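**Sistitz (the lighthouse one): can we talk about the ending?**

**jatwood_fan** · 11 January 2018

Finally watched Sistitz last night, all 2 hours of it. I loved the first half, the keeper hearing her own voice on the radio, wow! But then she just rows back out? I sat there through the credits waiting for one more scene.

**marlpit**

I think she was dead from the storm on. Watch the dinner again, no one ever answers her.

**Restrepo**

Nope, the cook answers her. He says "pass the salt" right after she asks for it. I've seen this thing way too many times (up to 12, my wife says) and the dead theory never holds up. She goes back for the logbook.

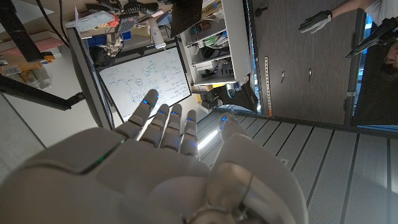

*White hand, blue lights at the fingertips, whiteboard behind.*

**marlpit**

OK but he could be talking to the brother! The camera stays on his plate the whole time.

**jatwood_fan**

Oh man, the logbook. I forgot she left it in the boat shed. Does the book explain it?

**Restrepo**

The novel is 650 pages and she doesn't even get to the island until page 300, so good luck. There she burns the logbook herself, and I liked that a lot less.

**kettledrum**

Totally disagree, the burning is the best chapter. The movie chickened out. If you want the same director with a real ending, try Jurkeneo, it came out the May before.

**marlpit**

Jurkeneo put me to sleep, sorry. Going to rewatch the dinner tonight with the sound way up.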